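2026-01-03

Up before the heating came on, so I made tea and sat in the kitchen in my coat and finally opened the box of letters from Birkwood. I have been putting it off since the fall. Grandma kept everything, bless her, and she kept it in no order at all, so a gas bill sits on top of a birth announcement and under both of them there's a recipe for plum dumplings with half the amounts missing.

I told Despina I would only read for an hour. It was past lunch when I looked up! My favorite so far is from a neighbor who signed himself only "your friend at the end of the lane," and who wrote three pages about a goose. It had got into the church, and he was so pleased with the whole business that he started the story over again on the last page in case she'd missed anything. I read it aloud over the phone to Ese and she laughed until she had to put me down on the counter.

The dumplings I am going to try tomorrow, or maybe when Haris comes, because he at least remembers eating them. He thinks there was farmer cheese in the dough. I think potato. We went back and forth on this for a good long while at New Year's and neither of us budged, and Santosh, who has never tasted one in his life, took Haris's side just to see my face.
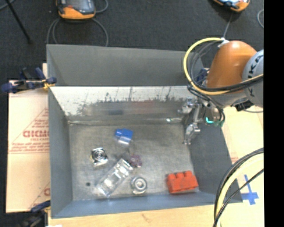 Metal bin, blue block and a square silver part.

After lunch I walked down to the post office the long way, by the river. Cold but very bright, and the path was frozen hard enough that I kept my boots clean for once. I mailed Sorin his birthday card, which will be late, as it was last year. He's good about it.

Came home and put the letters in piles by handwriting, since so few of them have dates. There's one hand I can't place at all, small and slanting, with a lovely big loop on the capital D. I'd like to have it all sorted by March, when everyone is here, and read some of them out after dinner. The goose for certain.

Soup tonight, the last of the leeks. I must remember to buy plums, or jam if there aren't any, and call Haris about the cheese.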